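Pumesine Placement Scheme

The Pumesine Placement Scheme is a program of paid legal training in the city of Garavton. It places people without family or school connections to the legal profession in local law offices for a period of supervised work. The scheme is named after the Pumesine district, where its first office was opened above a public library. It is often discussed together with other forms of entry to law, such as the evening degree and the apprenticeship.
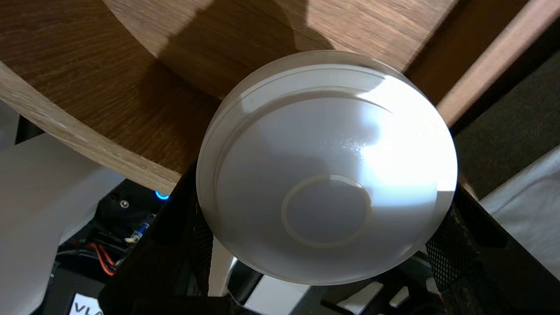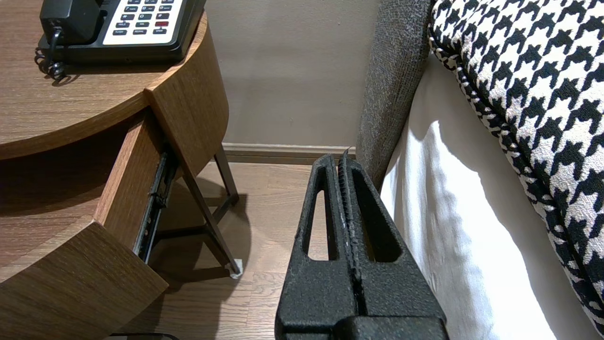
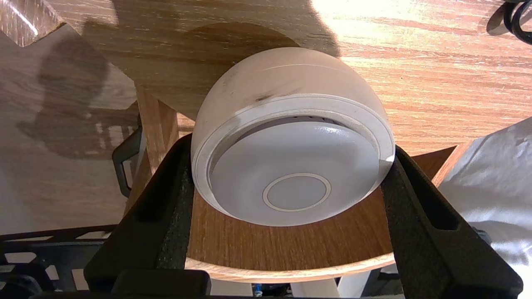

A placement lasts 30 weeks and combines office work with a short course in legal writing. Participants receive a monthly stipend and, if they come from outside Garavton, a housing allowance. The allowance was added after the first group of participants, when it became clear that most applicants who refused an offer did so on account of rent. It can be spent only on a furnished room, and the rules explain what this word means in some detail. A room with a bed and a round wooden nightstand next to it, like the one in the second picture, would satisfy the part on bedroom furniture, while a mattress placed directly on the floor would not. The rules also set a limit on travel time, so a participant should be able to reach the office by public transport in 60 minutes or less.

Background

Before the scheme, law offices in Garavton usually found their trainees by personal recommendation. Vacancies were seldom advertised, and short unpaid placements were in practice given to relatives of partners and clients. This custom was not against any rule of the profession. It was defended by many offices as a cheap and reliable way to find suitable people, and smaller offices in particular said that they had no staff to read a large number of applications.

Criticism came first from the teachers of the city's evening law course. Their students passed the same examinations as full-time students but rarely found a training place afterwards. A report by the teachers followed one year's graduates of the course and compared the occupations of their parents with those of trainees already working in the city. The report recommended a common application form and a minimum payment. Both ideas were later taken into the scheme, although the form was made much shorter than the teachers had proposed.

Selection

Applications open in January. The form does not ask for the name of the applicant's school or for the occupation of the parents at the first stage. Applicants answer a set of written questions and summarize a short judgment, which is changed every year. The summaries are read without names by two lawyers from different offices. If their marks differ strongly, a third lawyer reads the text, and this mark is final.

At the second stage applicants give information about their background. An applicant is eligible if no parent or guardian has worked as a lawyer, judge or notary. Parents who worked in a law office in another role, for example as a receptionist or bookkeeper, do not make the applicant ineligible. This point was unclear in the early version of the rules and led to several complaints.

In the most recent round reported by the scheme there were 543 applications. Interviews are held in person, and travel costs are paid back on the same day.

Training

Each participant works in four departments of the host office. The order is decided by the office, but one of the departments must deal with private clients – usually family, housing or employment matters. Participants may attend court hearings and client meetings as observers. They may draft letters and documents, which must be signed by a qualified lawyer.

The writing course takes place at the Jitetti Building, a former insurance office near the courts. It covers the structure of a legal opinion, the correction of contracts and letters to clients who have no legal knowledge. A smaller part of the course deals with subjects that are normally learned at home or from colleagues, for instance how fees are discussed and how a young lawyer may disagree with a senior one. Some participants found this part useful, others felt it was a little condescending, and it is now optional.

Funding

The stipend is paid from a common fund to which the host offices contribute according to their number of partners. In this way a participant receives the same amount in a large commercial office as in a small one. The housing allowance comes from a separate grant by the Cha Foundation, a local charity which also supports the evening law course.

Reception

Opinions on the scheme are divided. Supporters point to the fact that host offices now advertise nearly all their training places, including those outside the scheme. Critics answer that a placement does not guarantee a training contract, and that former participants are hired mostly by the smaller offices, where salaries are lower. There is also disagreement about the rule on parents – some commentators consider it too narrow, as it admits children of doctors and senior managers on the same terms as all other applicants. A proposal to include household income in the second stage has been discussed but not adopted.

See also: Legal apprenticeship; Occupational inheritance; Evening law degree; Unpaid internship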